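Procurement | Public spending

Stillitham water contract went to firm with undisclosed family link, records show

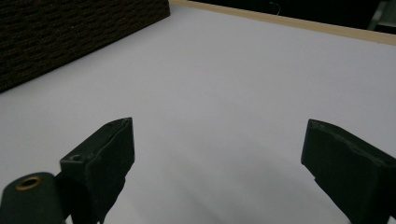

Ownership filings

A contract to maintain the pumping stations serving Stillitham was awarded to a company part-owned by the brother-in-law of the official who signed off the technical specification, according to company filings and tender papers reviewed for a report published in September.

The company, Sidusari, was registered 16 months before the tender opened. Its first annual return lists two shareholders. One is a holding company, Mallet, which has no website and gives a formation agent's office as its address. The other is an individual who had no earlier directorships in water, engineering or construction.

Mallet's own register names its beneficial owner as a relative by marriage of the district's deputy head of works. The entry was added after the contract had been signed. Under the district's procurement rules, bidders must declare family connections to any official involved in drafting or scoring a tender, and the official must withdraw from the process. Neither step appears in the file.

The tender

Three companies submitted bids. Two were rejected at the qualification stage, one for an unsigned annex and the other for failing to show experience with a particular type of telemetry unit. That requirement was absent from the draft specification circulated to suppliers and was inserted in the final version shortly before the deadline.

Sidusari met the requirement through a subcontracting letter from Stirden, an established supplier of control equipment. The letter is a single page and sets no price or quantity. Stirden confirmed that it had issued the letter but said it had received no orders under it.

With the other bids excluded, Sidusari's price was never compared with a competing offer. The evaluation sheet gives it full marks for cost. The rules allow an award on a single qualifying bid, but require the contracting office to record why the tender was not run again. The box for that explanation is blank on the copy released.

Response

Manee Nilsuwan, who compiled the report from the tender archive and the company register, said the papers did not show that money had been misused. "What they show is that a declaration was required and there isn't one," she said. "The family connection can be traced from the public register. The contracting office had the same access to it that I did."

The works department said in a written reply that the deputy head's role had been limited to technical drafting and that he took no part in scoring. It did not answer a question about when the telemetry requirement was added, or by whom. Sidusari said all its submissions were complete and accurate at the time they were made — it declined to comment on the shareholding of Mallet.

Access to the records remains uneven. The tender notice and award decision were available online, but the evaluation sheet and the clarifications sent to bidders were released only after a second information request. The first was refused on grounds of commercial confidentiality. Pages dealing with unit rates are still withheld.

The district auditor has asked for the complete file, including the correspondence between the works department and the bidders. An audit request does not suspend a contract, and maintenance work continues under the existing terms. The contract has an optional extension, which the district can take up without a new tender. The works department said no decision had been made on whether to use it.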